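Review: Grurkel task-rule kit for simulated kitchens

I've been waiting for a kit like this! Grurkel is a rule checker that sits on top of your simulator and scores a two-armed robot on how it behaves around a coffee machine, as well as whether the coffee gets made. We ran it for most of June on the stock tabletop room, and I'm a fan.
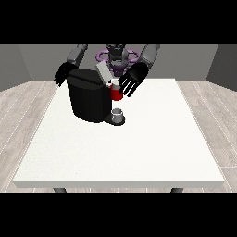
Words and test runs: Tsz-kin Kwan
Second reader: Kai-wen Au

You write each rule as a plain sentence with a limit attached. Ours began with hand speed near a cup, then a minimum gap between fingers and machine, then a required pause before any contact. Every run gets a page showing which rule was broken and at what step – so much nicer than digging through logs. We did 1000 runs and the report still opened quickly.

My favorite part is the clear-space rule. You mark an area of the table that has to stay free, and the checker warns you when a hand or a cup strays into it. I'd set that up first.

Gripes? The default limits are far too loose (change them before you trust a pass), and the manual spends 72 pages on things a good template could cover. Version 2 has better templates, I'm told.

The cup on the drip tray and the one standing off to the right can each have their own limits, and I loved that.

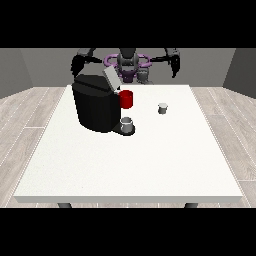 Who should get it

Anyone writing handling rules for a lab or a class. Keep a change log for your limits, and rerun the full set whenever you edit one.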